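Notebook – hand-held gripper kit on trial from Ernell

3rd May

Search this notebook Enter a word or part number Go

Second long sitting with the Ernell kit, and I want to get my thoughts down while my thumb still remembers what it was complaining about. Anyone picking this up after me, please read the February pages first, where I went on at some length about the quote and why we put Prevton on the list beside them.

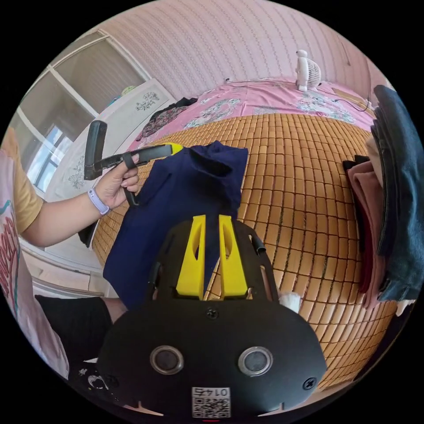
I'll start with what I like, as I was rather hard on the thing in February and I feel I owe it a kinder page. The fingers are a pleasure to work with. The yellow is bright enough that I never lose the tips against dark cloth, and when I play a recording back I can find the moment of closing without squinting at it. I had assumed the color was a bit of showroom cheer, and perhaps it is, but I would miss it now. The slot down the middle of each finger I'm less sure about. Ernell's leaflet says it lets the finger give a little under load, and I believe I can feel that on denim, but on a thin T-shirt I couldn't swear to it either way.

Worked on clothes again, all of it on a bed, with a bamboo mat over part of it. I keep coming back to the mat because it is so different from the bench. On the bench the cloth slides toward you if you are clumsy. On the mat it mostly stays where it is, and the fingertips want to ride over the little tiles and catch in the gaps between them. I got into the habit of coming in a touch higher and pinching the top of a fold, and that went much better than trying to scoop from underneath. Note for whoever writes our instructions: say "pinch the peak" and leave it there. I wrote half a page on approach angles last time and I doubt it helped a soul.

Navy cloth, crumpled: good, nearly always first try if I went for a peak. Jeans: fine at the leg, poor at the waistband, where the layers are simply too thick for the opening. Thin folded things in a pile: I pick up two when I want one, every time, and I don't see a cure for it with these fingers. Prevton's sales sheet shows a narrower fingertip that might do better here. I have asked them for a pair on loan and had a very friendly reply with no date in it.

Total for the sitting was 83 grasps kept. I threw away a fair number more at the start while I was settling in, and I would suggest we always do that and don't feel bad about it. The plan asks for 1000 before we decide anything, and I think that is sensible, though my wrist has its own view. Which brings me to the weight.

The weight is all right for short stretches. For long ones it is a nuisance, and the trouble is where the weight sits more than how much of it there is. With the body out in front of the hand, you find yourself holding the whole business up with your forearm. I tried resting my elbow on the mattress between grasps and that was a real relief, so I have put it in the routine. Sitting beside the bed is also far kinder than standing and stooping over it – I did both, and I'd ask people to sit whenever the job allows.

A word on the paperwork side. The kit comes on a service plan at 900 for the year, which covers replacement fingers, and a swap of the body if it fails. Skukby, who handle Ernell's repairs, were quick when I wrote to them about the screws. I had wanted to know how tight to go on the one below the fingers, having been nervous of it ever since I overdid one on the old bench unit and spent an afternoon drilling it out. Their answer was snug by hand and then a small nudge, and to check it at the start of each sitting. I checked it. It was fine. I'm still nervous of it, but that is my own history and shouldn't count against the product.

The label on the body is 0147, so please use that number in the log and not "the black one", as I have been guilty of doing on the last few pages. I'll go back and correct those.

Amarasinghe is the other name on the list and I haven't given them a fair look yet. Their offer is a rental with no fingers included, and I can't tell from the page whether ours would fit. If they do, the sums change quite a bit, as we would be paying for a body only. Must write to them before I get comfortable with the Ernell and stop wanting to look.

Smaller things, so they don't get lost:

Wipe the fingertips before each sitting. Lint builds up on the inner faces and I think it costs some grip on smooth fabric.

Pale pink sheet under pale pink cloth is a hard pairing for the eye on playback. Try it on the mat as well and compare.

Fold the sorted clothes well to one side before starting. I like them on the right, within reach, but I can imagine a left-hander wanting the reverse.

Ask Ernell whether a softer grip cover exists. I'd pay a little for one myself.

My leaning as of tonight is to keep the kit for the rest of the trial and put off the service plan until the Prevton fingertips have been tried on the same clothes. Next sitting: towels, and then the folded pile again, one layer at a time.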